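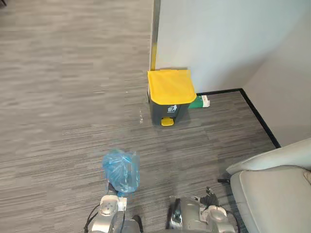 Ticket: Liner slides down inside the pedal bin and the lid stays up
Opened by: Lizeth Ticona
Site: Busedside, second floor
Status: Solved
Hi all! I love this bin and I want to keep it, so please don't tell me to order a new one. Every time we put a fresh liner in, it holds for a few hours and then one side drops into the bucket. People keep throwing things in, and the next person has to fish them out from behind the plastic. It's the charcoal Braka with the yellow lid and the yellow foot pedal, the one against the white wall, and it has the little label on the front under the lid. The liners are light blue, from Henao. The other problem is the lid. Some days it closes right down and some days it stops short and sits there with a gap. I'd be thrilled to get both fixed in one go.

Reply from Yeison Condori, Siltari help desk
Hi Lizeth, great write-up, thank you! A few things to check first:
1. Take everything out, down to the bare bucket, and look for anything lying underneath.
2. Press the pedal slowly with nothing in the bin. Does the lid come all the way up and go all the way down?
3. What size is printed on the liner roll?
4. How far does the liner fold over the rim on the outside?

Reply from Lizeth Ticona
Done, and this was more fun than I expected. Under the old liner there were 3 bottle caps and a flattened juice carton. With the bin empty the lid goes up and down perfectly, not even a squeak, so I'm calling the pedal healthy. The roll says 60 liters. The fold on the outside is tiny, maybe the width of my finger on the left and a bit more on the right. I had been pulling the bag down hard to make it touch the bottom.

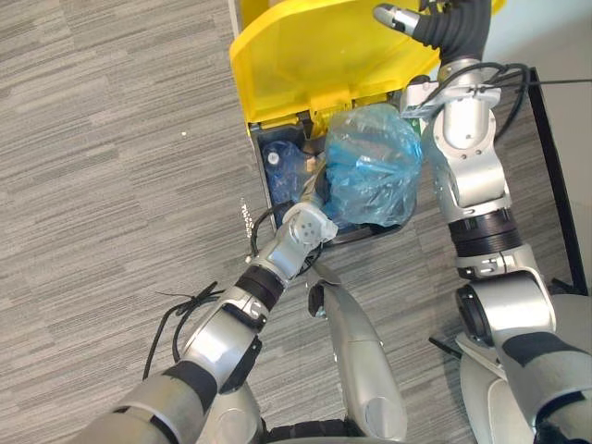
I also found out that two kinds of liner are in use on our floor. Dayana Condori keeps a roll of a darker blue one in the supply closet and tops up with that when the Henao roll is finished. Both seem fine in quality. The dark one feels a bit shorter, but I haven't put them side by side yet.

Reply from Yeison Condori
Perfect, that helps a lot! The size is right for your Braka, so please keep it. I think the trouble is air. When a liner goes in quickly it traps a cushion of air between the plastic and the bucket. The bag then puffs up in the middle, pushes on the underside of the lid, and drags its own edge off the rim when somebody drops in something heavy. Try this:
- Shake the liner open over the bin first.
- Lower it in with one hand flat inside, and push toward the corners.
- Fold 8 centimeters over the rim all the way round.
- Lift one corner of the fold, press the air out, and put the corner back.
Same thing for tied bags. If someone ties one up full of air and drops it back in, the lid has to ride on top of it. Squeeze first, then tie. 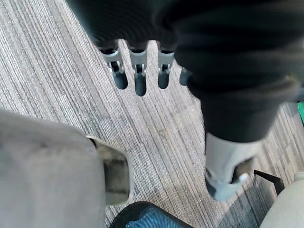 Reply from Lizeth Ticona
Tried it this morning and wow, what a difference. The bag went straight to the bottom and I hardly had to tug at it. The corner trick is my favorite part. You can hear the air come out! Lid closes flat. Ibrahim Ogunleye from the desk next to mine did the second bin and got it on his first try.
One small snag: the dark liner won't reach 8 centimeters on the fold. I get 3 at best, and it crept down again by lunch.

Reply from Yeison Condori
Love it! Then save the dark roll for the small bins under the desks and stick with Henao for the Braka. Leave it a week and let me know on Tuesday.

Reply from Lizeth Ticona
Tuesday update: no slipping at all, lid shut every time I walked by. Dayana has moved the dark roll to the lower shelf. Pejman Soltani on the first floor has the same bin and would like the steps too, so could you send him your list? Happy to close this one. Thanks so much, Yeison!

Closed by Yeison Condori. Steps sent to Pejman Soltani.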